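Used arm for bin picking: what should I put in the budget besides the arm?

Asked in Workshop Equipment, 18 December 2022
3 answers

We are a small returns and repacking firm in Dumley. Mixed goods come in, somebody takes them out of a bin one at a time and puts them on a belt. I have been asked to put together a plan for doing one of those stations with a robot arm, with a decision in February. A dealer, Dandach, has offered us a used six-axis arm with its controller and teach pendant. The price is fair as far as I can tell.

My trouble is that the quote covers the arm and controller and nothing else. I have no feel for what the rest comes to. Gripper, camera, guarding, the bin itself, cables? Do people budget a percentage on top, or price each thing? We handle 791 product lines, most of them under 2 kg, all sorts of shapes. One shift a day.

Uthai Thaweesak

Answer 1

Get a new one. Used arms are a false economy, and you will spend more time chasing parts than picking. Ask for a demo with your own products before you pay anybody.

Answer 2 (accepted)

I disagree with the above, a used arm is fine if the hours are known and the controller is one that is still supported. Ask Dandach for the running hours, the date of the last grease change, the battery date and a full backup of the controller. If they can't give you the backup, walk away.

Don't use a percentage. Price each thing, because the arm may well end up as less than half of the total. My list for your sort of station would be:

Gripper, plus one spare set of fingers or cups
Camera, mount and lighting
Base or pedestal, bolted down
Guarding and interlocks, and the risk assessment done by someone qualified
Air supply, if the gripper needs it
Hose and cable dressing along the arm
Integration days
Training for two people, so that you are covered for holidays

Integration days are where budgets go wrong. We were quoted 22 days by Lukoševičius and used all of them, and they were good. For 791 lines I would not try to do everything. Pick 200 that make up most of your volume, price for those, and leave the rest on the manual station.

Check also that the reach figure is measured with the gripper on and pointing down into the bin. The one on the data sheet isn't.

Answer 3

Agree with answer 2. I'd add the bin and the cable dressing as proper lines, as both get left out. I did the planning for our trial station at Brikcombe and had neither. 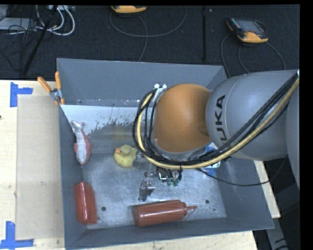

Bin choice affects the gripper and the camera, so settle it before you order either. Ours is sheet metal with sloping sides, wider at the rim than at the base, and you need to allow for the gripper body and its cables going down inside the walls as well as the fingers. Bare metal is cheap and hard-wearing but it throws reflections, so get a price for a matt liner or coating and ask the camera supplier which they want. Test items should be as mixed as your stock. A squeeze bottle lying on its side, a rubber duck and a toy fish leaning up against the wall will tell you more than a box of identical cartons. Fixing down the bin wants a line too. A hand clamp on the corner is all right for a trial, but for production price a proper locating fixture, or every bin change means checking the position again.

On the cables, look at how far the loop stands out from the arm at the wrist and add that to your clearance. A dress pack made for the arm costs more than ties and is worth asking Dandach about, they may have one off the same machine.

Comment from Uthai Thaweesak: Thanks both. Have asked for the hours and the backup. I will redo the sheet with separate lines and start with the 200.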